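Friday, 9:40. Bottle waste, continued from the May pages

Purpose: settle how the small ribbed bin gets lined and how bottles go into it, so that the write-up for Rorkska has one method in it and the mass figures can be compared. Radek Kubíček has the earlier sheets. Copy to him when finished.

Bin without liner: 1,137 g on the bench scale, tared twice, same reading both times. The scale is the Conton one with the sticky left foot. Leveled before use.

Liner: Plenham, thin, translucent, pale green. Fitted by opening the bag fully, pushing it down to the base by hand and folding the top outward over the rim. The cuff has to be generous. With a short cuff the bag slides in under the first heavy bottle and the opening closes up. The band at the lower edge of the cuff bunches and can be left that way, no tape.
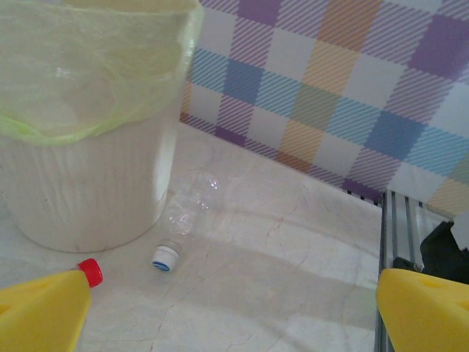

Liner cuff over the ribbed wall. Clear bottle on its side, white cap with blue top.

Bottles: mixed, clear plastic, labels left on, caps on. Caps on was Radek's preference. I had argued for caps off for crushing, but an open bottle drips into the liner and the mass drifts over the morning. Agreed on caps on for this round and a separate round later with caps off. Note that a capped bottle does not stay crushed unless the air is let out first: loosen, press, tighten.

Clear bottles are hard to see on the pale floor. Look for the cap. I would like a darker mat for the staging area, but the floor finish is fixed in the Šindelář layout and I do not want to reopen that for one series.

Placement: by hand height, released over the center of the opening, no arranging afterward. The taper matters more than I expected. A crumpled bottle can stand against its neighbor, and a fully flattened one bridges across the top of the pile and holds the next one up. For volume it would be better to put flattened bottles in last.

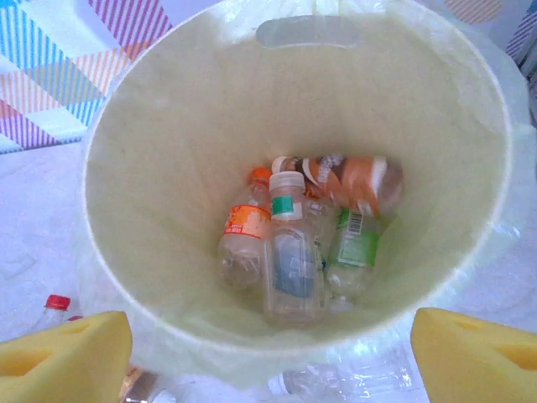

Five bottles in the lined bin, from above. Handle slot near the top. The crushed one with the orange, brown and white label lies across the pile.

Five bottles, net of bin and liner: 88 g. Reasonable for the sizes used. The same bin takes up to 11 before anything stands above the rim, from the earlier sheets. Not repeated today.

The liner stretches over the handle slot and is unsupported there. A cap pressed into it could go through. No tear found today, but check the slot first when the bag comes out, and lift by the cuff on both sides, not by the slot.

Background: the pattern on the walls is busy enough that labels get lost against it, the orange ones most of all. Teal and purple squares are easier. When photographing a bottle for the sheet, put it in front of a solid square and keep away from the hatched patches.
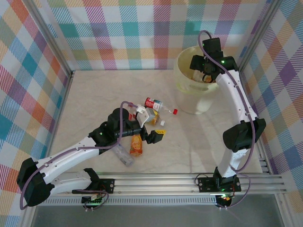
Work surface and plaid walls. Solid squares in teal and purple, hatched patches between.

The profile in the rear corners is a convenient reference for lining up before and after photos. Use the left one, ending at the small dark bracket.

Rinse volumes next. Method as before: fill the 2,000 mL jug to the mark, pour through, read what is left at eye level. The scale is pale and the curved wall distorts it, so put white paper behind the jug and wait for the surface to settle.

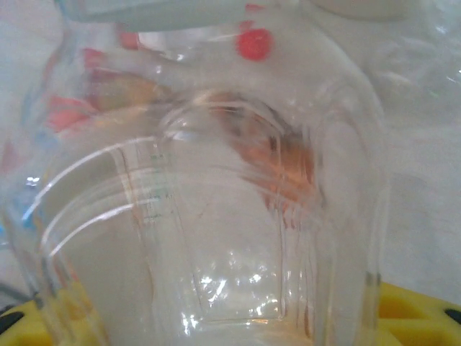

Residual in the bottles was too small to read this way. Weighing before and after the rinse is the better method and takes less time. Volume column dropped from the sheet, mass column kept – Radek to confirm before I reprint.

Open items:
Caps-off round, same bottles if they survive.
Repeat fill with flattened bottles last.
Order liners one size up from Plenham and compare the cuff.
Fix scale foot.

Stopped 11:15. Bag tied and left by the door.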